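Skotano Cell – Frequently Asked Questions on Gripper Care and Setup

Maintained by Gunārs Jõgi. Last revised November 10, 2023.

These questions come from people who use the cup handling cell at Fivora during the week and who had to wait for an answer from me. If your question is missing, write it in the notebook next to the controller and I will add it.

Which fingers are mounted on the cell now?

The tapered ones, with the long slot in the body and the diamond pattern on the inner face. The old flat fingers are in the drawer marked Agyeman, together with their screws. Please do not mix one old finger with one new finger, even for a short test. The lengths are different and the tips will not meet.

How do I know that a finger is worn out?

Look at the knurled face first and at the edges second. Pale edges are only rubbed surface and they do not disturb the grip. What matters is whether the small points of the pattern are still sharp to the touch. Move your fingernail across the face, from base to tip. If the nail slides without catching in any zone bigger than a shirt button, the finger should be changed, and its partner too. 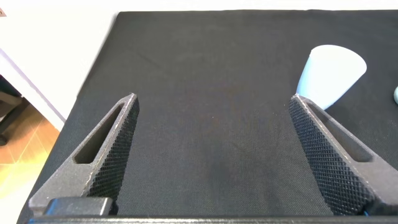 Both fingers open above the black mat. The edges show pale wear, the diamond pattern covers the inner faces.

How often should the fingers be changed?

We have no fixed number. The last pair made 2,275 cycles before Karla Palacios took it off, and the pair before it only 1,097, but that one had a collision with the table. I would say check them each Monday and after every hard stop.

What can I use for cleaning the knurled faces?

A dry brush with soft bristles, like an old toothbrush. Brush along both diagonals of the pattern. Lint from the mat goes into the grooves and after some time it makes a kind of felt there. Alcohol on a cloth is allowed for the mounting block, but keep it away from the finger itself – we are not sure what it does to the material over a longer time.

How do I mount a new pair?

Open the gripper fully and press the stop button. Then:

1. Loosen both screws of the left mounting block and pull the finger straight out. Do not turn it.
2. Wipe the seat of the block. Even a small grain will tilt the finger.
3. Insert the new finger until it stops and tighten the screws by hand only.
4. Do the same on the right side.
5. Release the stop, close the gripper slowly at the lowest force and look whether the tips touch over their full width.
6. When they do, tighten all screws with the small torque key from Prasanna's box.

If the tips do not touch evenly, go back to step 2. In most cases it is dirt.

Do I need to calibrate after changing the fingers?

Yes, always. Start the program "tip zero" from the Brurnivow menu and wait until the arm is back in the home position. It is not enough to load the values from the previous pair.

Why do we put the black mat on the table?

The table is white and very bright in daylight, and the wrist camera has trouble with it. On the mat the edge of a light blue cup is much easier to find. Shake the mat outside when it collects lint, and smooth it by hand before you start. Small wrinkles are acceptable, a fold is not.

The camera image is too white. What should I change?

Begin with the blinds and leave the exposure alone. If the blinds are already closed, ask Musyoka Obura to lower the exposure by one step, and write in the notebook that it was done. In June someone changed it without a note and we searched for the fault two days.

How should I check the camera view of a cup?

Bring up the live picture with a cup in front of the gripper, looking down into it. The curve of the rim should be clear against the white table. The inside will be quite dark, and this is normal. Small pale specks inside can be dust in the cup or dirt on the lens – move to another cup, and if the specks stay at the same place in the picture, clean the lens with the paper from the camera kit.

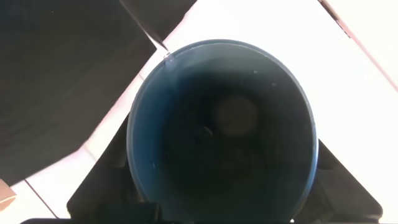

The cup slips or gets an oval shape. Is it the fingers or the force?

Try the force first. Our cups are thin plastic and the setting from the metal parts program is too high for them. Use recipe 441, which Yetunde Ogundipe made for cups. If the cup still slips with this recipe, clean the faces and repeat "tip zero". Only after that I would suspect the wear.

Who can order new fingers?

Prasanna Pramanik. Please tell him when only one spare pair is left on the shelf, because the delivery takes long.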